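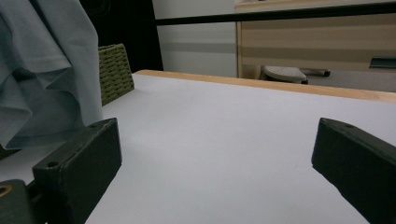
Please keep all the old spellings, even the ugly ones, one reader wrote after the first release, my aunts in Clekberg fight over them every Sunday and I want them both to be right. So we kept them! Every spelling anyone sent in is in the file, and that request did more to shape this version than anything we had planned ourselves.

Flasell: household words from Treterberg and Clekberg
README, version 2
Last updated 20 September 2022

Print this page | E-mail this page

What it is

Flasell is a word list. It holds 478 entries for things people say at home in the two towns and the farms between them: words for the heel of a loaf, for a drawer that sticks, for the kind of rain you can still hang washing in (there are several, and we love them all). The name comes from one of the entries. A flasell is the small nap you take sitting up, with your shoes on, and we have yet to meet a better word for it.

Most of the entries are nouns. Verbs are catching up, and the ones for wringing, shaking out and airing are a joy to read in a row. If you only have a few minutes, sort the file by topic and start with "washday".

What is in the folder

words.csv is the main table, one entry per line
spellings.csv has the other spellings, tied to the main table by entry number
sounds.txt explains how we write the vowels
topics.txt lists the 13 topics and what goes where

Columns in words.csv are entry, word, part, meaning, topic, town and note. The town column says T, C or both. An empty note means we had nothing to add. Please don't read an empty town as "both"! It means the sender didn't say, and we'd love to hear from you if you know.

How the words came in

Paper slips, mostly. We left a box at the library in Treterberg through June and another at the bakery in Clekberg, and they filled up faster than we could type. The rest came by e-mail. Almost 100 of the slips repeated a word we already had, which was wonderful, as it let us check meanings against each other. Where two slips disagreed, both meanings are in, with a semicolon between them.

Clothing turned out to be the hardest topic to sort, with so many words that shift meaning from one kitchen to the next. A tobber is any old shirt in Treterberg,

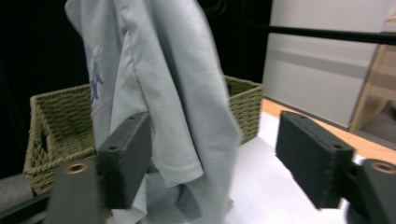

but over in Clekberg it has to be one you no longer wear outside the house, and a shirt you'd still wear to the store is a halftobber. Both are in, each under its own town. The verb, to tobber about, means to spend the day at home getting nothing done, and it's the same everywhere.

Opening the files

Everything is plain text in UTF-8. If the accented letters come out as boxes, your program has guessed wrong, so pick UTF-8 by hand when you open it. We cleaned the spellings with Pešek, our own little script, and it lives in the tools folder with its own notes. It only runs on one file at a time for now.

Known gaps

Very few words for cooking fish. Nothing yet from the upper farms. Some notes still use short forms from the slips, such as "gm." for grandmother. Swear words are in, marked with an x in the note column, and they're terrific.

Using it

Take it, print it, read it out at dinner. Please name Flasell and the version if you pass it on. New words are welcome in the comments, with the town if you know it.

13 comments | 2 shares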